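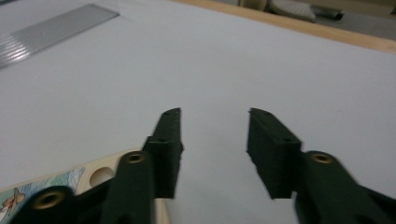
Module Automatisation, séance 3
Préparer le budget d'une pince à main

Intervenante : Leena Saarela
Version de décembre 2025

1. Le prix d'achat

Le devis de Kostgate pour une pince complète s'élève à 2164 euros, celui de Clornberg à 2044 euros. L'écart est faible et ne suffit pas à décider. Clornberg facture le port à part et ne fournit pas de doigts de rechange. Relisez les deux devis ligne par ligne avant de remplir le tableau.

2. Les pièces d'usure

Les doigts et leurs patins se commandent par paire. Les bagues en laiton des articulations sont à chiffrer séparément – elles figurent rarement dans le prix de base. Prévoyez 200 euros par an et par pince pour ce poste. Le fournisseur Lill demande un minimum de commande, à vérifier au moment de l'achat.

3. Le poste de travail

On oublie souvent la table, l'éclairage et les objets à saisir. Une surface claire et unie convient pour débuter. Inscrivez ces dépenses sur une ligne distincte, même si le matériel est déjà dans l'atelier.

4. Le calendrier

Pour une mise en service en avril, la commande doit partir avant la fermeture annuelle. Mumton assure l'étalonnage, sur rendez-vous.

Travail à rendre

Un tableau des coûts sur 3 ans, achat et entretien compris, avec une page de justification du fournisseur retenu. Les montants sont donnés hors taxes.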